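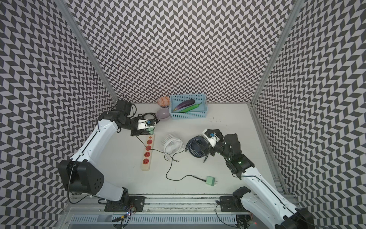 Why do so many hedgehogs brought to a rescue center arrive in late summer? Mostly because that is when the young ones leave the nest and start crossing roads and gardens by themselves, at a time when people are still outdoors in the evening to find them.

Our own intake records bear this out. Over the study period the Etine shelter took in 2,127 wild animals of all kinds, and 229 of these were hedgehogs. August was the busiest month in every year we looked at, and we would like to thank the night staff, who kept filling in the cards even when the phone would not stop ringing. Of the hedgehogs, 105 were well enough to be released at the Mohamedi meadows after a stay in our pens, and 35 went on to the larger hospital at Sistton for surgery that we are not equipped to do. The remaining animals died, were put to sleep, or were still in care when we closed the books – we treat these groups separately in the next section. 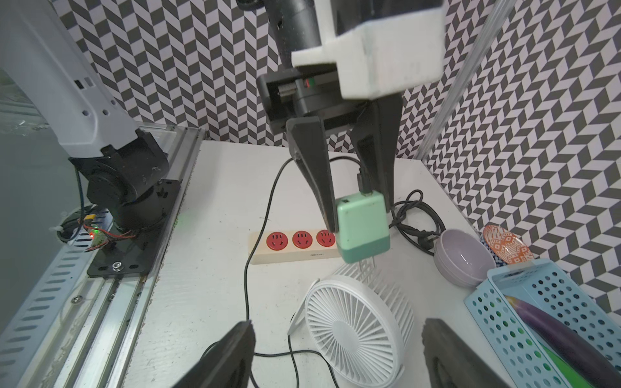 Flulirville, June 14, 2026

The release records were checked once more against the paper cards before this version was prepared, and the totals given in the text stand. Figure 3 is the numbered figure for this section and plots intake by month. Readers who run small shelters of their own may want to look at the spring months too, when the adults are thin and hungry after their long sleep and turn up in daylight – a much smaller group, but one that needed more feeding and more patience from us than the youngsters did.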